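Gripper comparison, Mosholm bench
Progress report for October, to Huệ Huỳnh
Copy to Elar programme office

Huệ - short one this month, we lost a fair bit of bench time to the move and I'd sooner get numbers than write. Full spreadsheet is on the shared drive under the usual folder, tab 3.

Where we are

Two of the three grippers now through the first round. The Cordeiro two-finger is finished, the Nurkuson is finished apart from the soft parts, the in-house one hasn't been started. Total picks logged 562, of which 435 are good enough to use. The rest were thrown out, mostly from before we fixed the closing speed and a batch where the log was writing the wrong gripper name. My fault, that one. Sorted now and the name gets checked at start-up.

Same arm for all of them, same controller, same parts tray. Only the gripper and its wrist plate change.

Results so far

Cordeiro: good on boxes and anything with a flat side. Drops round parts if they sit more than a bit off centre. Quick to close. Cable still comes out on the wrong side for us and catches when the wrist turns past about a half turn, we've tied it back for now.

Nurkuson: slower, but holds the round parts much better. Force reading drifts over a long run. 166 of the usable picks are from this one so it is behind the Cordeiro on numbers, don't read too much into the difference yet. The drift goes away after a restart, have written to the supplier, no reply so far.

Swap time between the two is down to 27 minutes including the recheck of the tool centre. Was most of a morning in September. Most of the gain is from keeping a seperate settings file for each gripper and not retyping things.

Controller

Old controller stays till the end of round one. The new one is here and powers up, but the arm stutters on slow moves and I don't want to mix that in with the gripper results. Will look at it in the evenings when the bench is free. If the stutter isn't gone by the end of the month I'd ask to move it to the next phase - it isn't holding up anything else.

Wrist camera
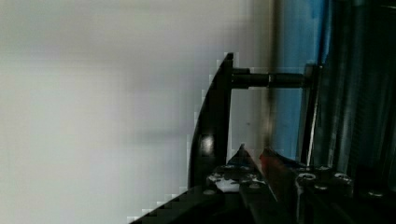 Camera mount needs another go before round two. The position we've got was picked to keep the cable short and that's about all it has going for it. Too much of the view goes on our own hardware: the black finger comes right up the middle, the rod runs across from it to the bracket, and the base plate fills the bottom right. Edges against anything pale come out blocky as well, so finding the finger outline in software is going to be poor at this setting. The red-orange piece is easily the strongest warm colour in there, might be worth trying as a marker for the position check. Plan is to try the mount higher and tilted in, then go through the compression settings. Lens after that if neither helps.

No camera results are in the totals above, the picks were all scored at the bench by hand.

Spend

On budget. One extra wrist plate machined, came out of the small parts line. Nothing else to flag. A second mount will be printed here so no cost worth listing.

Next

- finish the soft parts on the Nurkuson
- start the in-house gripper, needs it's wiring checked first
- new camera mount, two positions
- chase supplier re force drift

Needed from you: a yes or no on the longer cable for the camera, and whether Elar want the raw logs or just the summary tables. I've assumed summary.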